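Two hands, one bench: building the Zuvisier grippers
Speaker notes, Lieven De Bruijn
Claltwood shared workshop, evening talk, 7:30

Start without the intro slide. Most of the room knows me from the laser cutter sign-up sheet.

Say what we built: a pair of hand-held grippers. You squeeze, the fingers close, a camera records what the fingers are doing. There is no arm. A person does the task with the grippers, and the recordings are used to train an arm later. People always ask where the robot is, so say this early and say it slowly.

Why we built them. Mirjam Vandenberghe and I had spent a winter trying to teach the old Brouwer arm by steering it with a joystick. Folding one dishcloth took most of an evening. You stop wanting to do it. With something in your hand you can do the same motion at close to normal speed, and people who have never touched the arm can help.

Cost so far: 826 dollars for the pair. Printer filament comes out of the workshop supply and isn't in that number. Neither are the parts we broke before we wrote anything down. If someone asks for the breakdown, the sheet is pinned up by the drill press. Cameras are the big line.

Body

Printed in light gray because that's the spool we had. First version was one piece and took all night, and if the last hour failed you lost the whole thing. Now the housing is a shell in two halves, screwed together. Put the seam where the palm doesn't rub on it. We had it on the palm side for two versions and everybody complained, me included.

Wall thickness: we went thicker than needed and the wrist got tired. Took material out from the inside. Pass the old shell around at this point, and get it back before the break.

Handle angle. Mirjam's hands are smaller than mine and we argued about this for a while. The angle we settled on suits her better than me. She does more of the recording, so fine.

Fingers

The pads are the part I'd do first if I started over. Smooth pads slip on paper, on glazed mugs, on anything with a coated cover. We tried bicycle inner tube, glued on. Worked for a week, then it peeled at the tip. Now the inner face has a texture printed into it, a fine mesh. You print it flat and mount it after.

Spend a minute on stiffness. A stiff pad gives you a clean reading of how far open the fingers are. A soft pad holds things better and gives you a worse reading. We're in the middle and slightly toward soft. I don't have a strong argument for exactly where.

Pads wear out. Print spares in the same batch. The next roll of the same material came out harder and we could feel it.

Trigger linkage

Skip if running late.

First linkage used a bent wire and had play in it. You could move the trigger a little before the fingers moved. Second one used a printed gear rack, noisy but accurate. Fernance, the group two doors down, lent us a reamer, and cleaning up the pin holes did more than any redesign. Thank them by name. Somebody from there will be in the room.

Return spring: buy an assortment box and try them. The one that felt right for five minutes felt too strong after an hour.

Cameras and markers

Each gripper carries its own small camera. On top there's a square black-and-white marker, so a fixed camera in the room can work out where the gripper is. We print the markers on matte paper. Glossy ones flared under the ceiling lights and the tracking dropped out.

Mount the marker on something flat and rigid. Ours was taped for a while and the corners lifted. The position jumped and we blamed the software for two weeks. Tell that one properly, people will save themselves the time.

Cables. I wanted wireless and we ran out of patience. The cable pulls on the wrist if it hangs free on a long run. Leave slack, and clip it somewhere on the way to the computer. When two people record together, decide who stands on which side before plugging in.

Recording

Keep the tasks boring. We started with making coffee and every take was different from the last. Now a session is one task, one table, a few objects, and you move the objects between takes.

We had 1,251 takes in April. I threw out a lot of them on the first pass for plain reasons: camera not started, hand over the lens, somebody bumped the table. Aim for 500 good ones of a single task before you judge whether the task is worth doing. At 200 ours looked hopeless.

File names. Mirjam wrote a script that names each take from the task card. Before that we typed them by hand and have a folder called "book new new." Don't read this out if it gets no laugh from the first row.

What went wrong

The hinge pin on the left gripper walked out during a session and we lost it under the shelving. Use a retaining clip.

Hot glue is not a strain relief.

We calibrated at the bench, then carried everything to another table, and the fixed camera had to be set up again from nothing. Calibrate where you record.

Patterned cloth on the table was Mirjam's idea. I was against it. Her view is that a real kitchen table has a cloth on it and the arm will have to cope. We kept it, and I've stopped objecting.

Questions likely to come up

Can I borrow them? One evening at a time, sign the sheet, and bring them back with the cables.

Are the files shared? Yes, on the workshop drive under Zuvisier. The shell is up to date. The linkage drawing is one version behind and I need to fix that.

Does the arm work now? It picks up a cup if the cup is standing where it expects one. Books, no.

Leave the last picture up during questions.
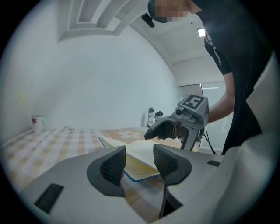

Claltwood, April

Book task, two grippers. The open book is the hard one because the pages fan up and the pads can take a few of them without the cover. Point out the yellow cover under the pages, with the blue strip along its edge. We want the grip to include that.

Point to the marker on top of the other gripper, with the lens below it, and to the cable running down. Mention slack again.

The maple leaf mug is for the next task. Anyone who wants to try a gripper can come up to the bench after.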